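Renaming my audio files, at last
July 2018

I have been putting off my music folder for years, friends, and this week I finally sat down with a big mug of tea and did it. 637 files, most of them ripped from my old CDs, and so many with names like "Audio 07" that I wanted to cry! Róisín Hennessy told me to try a little program called Plindeck, so that's what I used.
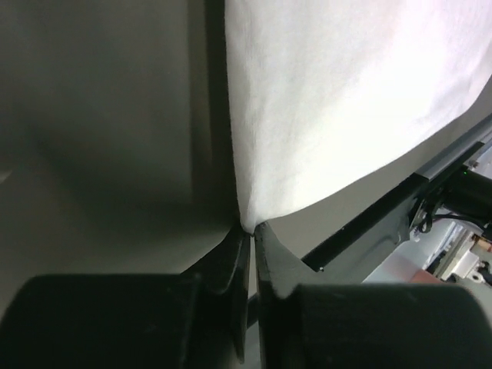 White cloth, held by the corner.

Plindeck reads the tags inside each file and builds the new name out of them. I went with artist, then album, then track number (with the zero in front, or track 10 lands right after track 1). 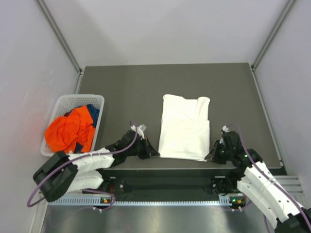 The preview window was a lifesaver, because my first try would have put two different live albums under the very same names. I fixed the album tags by hand, ran it again, and it went through in roughly 3 minutes.

Do make a copy of the folder first. Mine went onto the old backup drive, the 500 GB one I bought back in April.

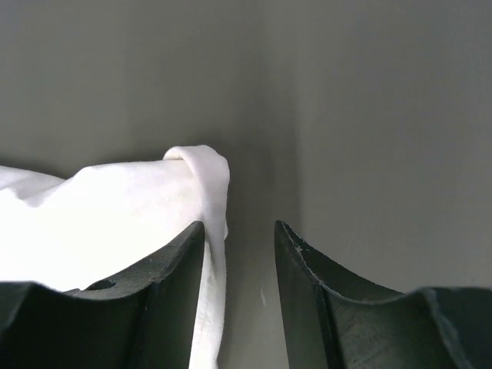
What about files with no tags?

Those I did by ear, a few each evening, and I enjoyed it more than I expected to. I still have two I can't place, both piano.

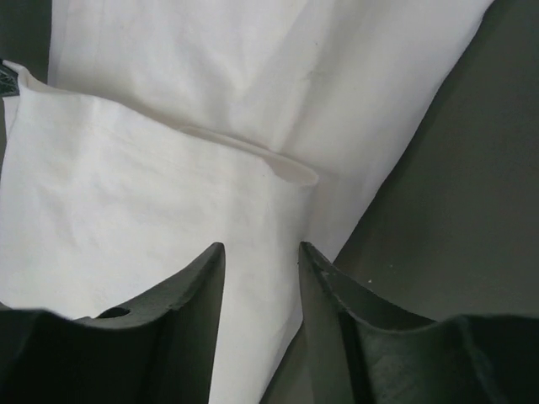

Does renaming change the sound?

The audio stays just as it was, since only the name on the file is different. Your playlists may lose track of the songs, though, so plan on rebuilding those.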